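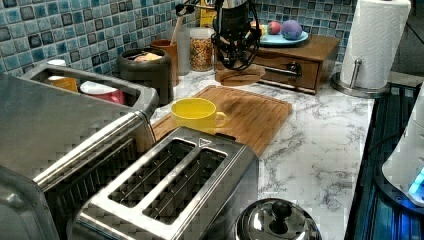
Inger Bundgaard has been building a robot arm in her kitchen in Fudetville since February of last year. It is called Ruron, a name left over from a boat her father sold, and its job is to make breakfast, or at least the part of breakfast that involves picking things up and putting them down again. I spoke to her on June 10, 2019, at her house on Baxter Road.

"I started with toast like everyone does," she said. "You think toast is easy. Getting the bread in is easy. Getting it out again without tearing it took me most of the winter."

Bundgaard repairs sewing machines for a living and had no background in robotics. The first arm was laser-cut plywood with hobby servos, and it could lift a slice of bread but not a mug. The second had metal joints and a proper gearbox at the shoulder, bought secondhand from a man clearing out a lock-up. Version 3 is the one she uses now. The motor boards come from Brellix, a small firm that sells mostly to people who build camera sliders, and she speaks well of them.

"They answer the phone. I rang about a board that kept resetting and the chap asked me what my power supply was, and it was the power supply."

The arm bolts to a steel plate that clamps on the worktop. She can have it off in a few minutes when she wants to cook properly. The wiring runs back to a box under the counter, which she keeps shut after an accident with some soup.

I asked why she works in the kitchen when she has a perfectly good shed.

"I did try the shed. I had a bench in there with one mug on it and one plate, and it worked nearly every time. Then I brought it indoors and it couldn't find the mug, there was too much going on behind it. So now I leave things where they are. If the cereal's out, it's out."

Shiny things are the main trouble. Her depth camera sees a steel surface as a hole, or as something further away than it is, and the arm has gone straight into the side of the kettle more than once. She tried dulling the metal with a chalk spray, which worked well but had to be washed off everything before anyone could eat. These days the software takes several readings from different heights and throws out the ones that disagree. It is slow — about 80 seconds for one mug, on a bad day — but she says it hits things far less.

Kaj Thoroddsen, her neighbour, wrote most of that part. He works on ferry timetables and came round to borrow a drill.

"I thought it would be a weekend," he said. "Inger had kept a log of every attempt in a notebook, with what went wrong. There were 1026 of them. I typed the whole lot in, and it was the most useful thing we had."

The two do not agree on everything. Thoroddsen would like a soft gripper with silicone fingers. Bundgaard prefers the hard one with rubber pads, cut from a bicycle inner tube, that she can replace in the evening with a pair of scissors.

"Silicone goes sticky and picks up crumbs," she said.

"It washes," he said.

She would not be drawn on what it has cost. The gearbox was the biggest single expense, and she has bought more mugs than she planned to. There is also a stop button, a large red one from a lathe, wired so that it cuts power to the motors and nothing else. She fitted that before anything moved and would tell anyone starting out to do the same. "And put it where you stand, not where the robot is. I had to reach past the arm to get to mine the first time. I moved it that night."

The next job is pan lids. A lid with a round knob ought to be simple to grab, she said, but it tips as soon as the grip is off centre, and then it slides. Thoroddsen thinks the arm should feel for the weight and shift its grip before lifting. Bundgaard wants to try a wider pad first, as she already has the inner tube.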